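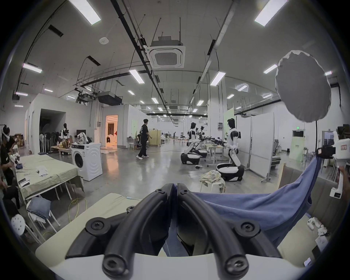
Kutero opens its laundry and folding hall in Kedolton

KEDOLTON, 19th July - I've been wanting to write this one since March, when we signed the lease and I stood on a bare concrete floor wondering where on earth we'd put everything. Well, we found room! Kutero's new laundry and folding hall is open for business, and I get to be the one who tells you about it.

The short version: you bring us your household laundry, we wash it, dry it, fold it and hand it back in a stack that goes straight into the drawer. We take shirts, jeans, towels, bed linen and table linen. The hall covers 700 square meters, and we picked it mostly for the floor space (folding a king-size sheet in a small back room is no fun, ask anyone who worked at our old place on the Nijs road).

Folding is the part I get asked about most, so let me go on about it a little. Our folding tables are covered in green cloth. I pushed for that one. White napkins and pale shirts show up nicely against it, and a cloth top has a bit of grip, so a folded stack stays where you put it. Large flat pieces get held up by the corners and pulled out straight before anyone lays them down. If you've ever tried to fold a big cloth that's already bunched up on a table, you know why we do it in that order. Jeans are folded in half along the leg and then in thirds, with the pockets flat. We tried rolling them for a few weeks and customers told us, quite firmly, to stop.

Washing is done in front-loaders. Darks and denim go in separately, and so does anything you mark "on its own" on the bag tag. Please do use the tag - it saves us a phone call and saves your cream tablecloth from a bad day.

During the trial weeks we folded 3320 pieces for households in Kedolton and Jovdale, and what we learned went right into the way we run things now. We stopped stapling paper slips to bags. We moved the drop-off time earlier. We also started sending socks back paired and clipped, which got more thank-you notes than everything else put together, and I'm still a little surprised by that.

We have room for 600 households to start with. Sign-up is open now at the front desk or by phone, and there's no fee for joining. Bags dropped off before 11 in the morning are ready the next working day. Comforters and curtains take longer, so ask when you bring them in. Pickup from Jovdale runs on the same timetable as before.

We're also holding a free folding class each month for anyone who'd like to learn fitted sheets (yes, there is a way, and I'll happily show you). Places go by sign-up at the desk. Bring one sheet from home, any size.

Press visits are welcome during opening hours. Call the front desk ahead of time and ask for the press office - that's me - and I'll put the coffee on.

About Kutero
Kutero is a household laundry and folding service based in Kedolton, serving Kedolton and Jovdale.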